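Notes for talk: Mugs, cups and the back of the cupboard
Reshma Nkosi, Badstead Household Swap, November meeting
Slides are numbered in the margin of the handout. Allow 37 minutes, then questions.

Opening

Good evening. Thank the hall for the urn. Say that the talk is about drinking cups in ordinary homes: how many people keep, how they wash and store them, and how to pass them on when there are too many.

Explain how I came to this. I ran the crockery table at the Gundby swap for 14 months. Over 2,000 pieces came across it in that time, and the largest share by a long way was mugs. Plates come in sets and leave in sets. Mugs come in ones and twos in a carrier bag, usually with a lid from something else at the bottom.

Ask the room: who knows how many mugs they have at home? Wait for hands. Don't comment on the numbers.

Slide 1: Where they come from

Gifts first. Work leaving presents, Easter egg sets, raffle prizes. Then the ones bought to replace a broken one, where the broken one was glued and kept. Then the ones that came with a flat or a partner.

Mention Leandro's cupboard (he has said I can). Leandro Cáceres lives alone and had 13 mugs on two shelves. He used three of them. The others were behind, and to get to the teapot he had to take out the front row every time. He moved the teapot in the end, and the mugs stayed where they were for another year.

Slide 2: Getting everything out

The first job is to empty the cupboard on to one surface. Kitchen worktops are often too small once the kettle and toaster are on them. A table is better, or a bed if it is firm and you keep to the middle of it.

Put a cloth down. Mugs on a bare table slide and knock together, and the unglazed ring on the foot of some pottery will scratch varnish. An old tablecloth is fine. A doubled towel is fine. I would not use anything with a fringe, as handles catch in it.

Stand things upside down or lay them on their sides. If they are on their sides, turn the handles down so that the handle works as a stop. Cups with no handle need something beside them.
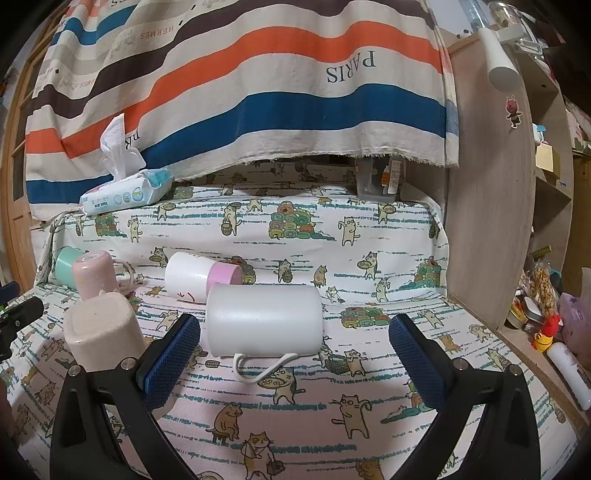
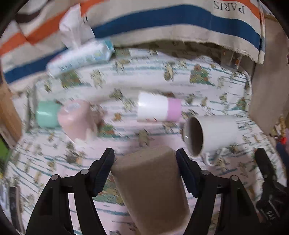

Mugs and cups out on the patterned cloth, with several laid on their sides.

Leave these two up while I talk about colour and shape. People will want to look at the cloth, so give them a moment.

Point to the pale pink and the mint green. Soft colours like these have been coming in steadily at Gundby and they go out again the same evening. Plain white goes out too, but more slowly, and mostly to people who are making up numbers for a workplace or a club. Speckled glazes do well with younger people setting up their first kitchen.

Point out the square-ish base on the speckled one in the first slide. With a rounded-square foot you can put mugs closer together on a shelf than you can with round ones, as long as the handles all go the same way.

Slide 3: Checking

Do this by daylight if you can, or under the cooker hood light.

Run a finger round the rim. A chip on the rim means it goes. It can hold pens, but it should not go to the swap.

Look inside for crazing, the fine net of lines in the glaze. A little on an old cup is common. If the lines have gone brown, tea has got in underneath and it will not wash out.

Hold it by the handle and tap the side lightly with a knuckle. A sound cup rings a little. A cracked one gives a flat noise. Practise on one you know is good. I will pass round two from the box so people can hear the difference – the cracked one has tape on the handle, please keep it away from the edge of the table.

Turn it over. See whether it says anything about dishwashers or microwaves. Metallic trim should stay out of the microwave whatever the base says.

Slide 4: Cleaning

Tea stains: bicarbonate of soda on a damp cloth, rub, rinse. Grey marks from spoons come off with a cream cleaner, and a very small amount is plenty. Don't use wire wool on glaze.

Sticky labels: soak in warm soapy water, then cooking oil on kitchen paper for what is left, then soap again. Someone always asks about hairdryers. They work on paper labels. I find the plastic ones just smear.

A wipe will take dust off the outside of something that has stood at the back of a shelf. It does not count as washing up. Anything going to the swap should be washed in hot water and properly dried, inside the handle as well.

Slide 5: Deciding

I ask people to sort by use and leave liking out of it for the first round. Used this week, used this year, not used. After that you can rescue what you want from the third group.

Read the Honorato letter here if there is time. Short version: Mrs Honorato kept one mug for each person who regularly came to the house, plus four, and has held to that since she moved to Nirnidia Road. When a visitor stopped coming she kept the mug another winter and then let it go. I like her system but I don't manage it myself.

Slide 6: Putting back

Daily ones at the front at elbow height. Handles to the right if most people in the house are right-handed.

Stacking: two high at most, and only if the foot of the upper one sits inside the rim of the lower one without wobbling. Straight-sided mugs often look as if they stack and don't. Hooks under a shelf are good for light cups. For heavy ones, check the hook goes into solid wood.

Storing upside down keeps dust out, but the rim is the weakest part, so put a liner on the shelf. Let them dry first or they will smell shut up.

Slide 7: Passing them on

Wrap each one separately, paper inside as well as outside. Handles inward in the box. Fill a small box and stop, as a large box of crockery is too heavy to carry down steps.

The swap table at Gundby takes mugs in any number, clean and unchipped. We cannot take travel cups without their lids. Boxes can be left from half past nine in the morning, by the side door, and the key for that door is with me.

Questions likely to come up: lead in old glazes (say I am not qualified, suggest keeping them for display), bone china in the dishwasher, what to do with broken pieces. Broken crockery does not go in glass recycling. Crocks for plant pots is the usual answer, though the Badstead allotment has asked us not to send any more until spring.

Bring: box of samples, tape, bicarb, tea towels, spare handouts.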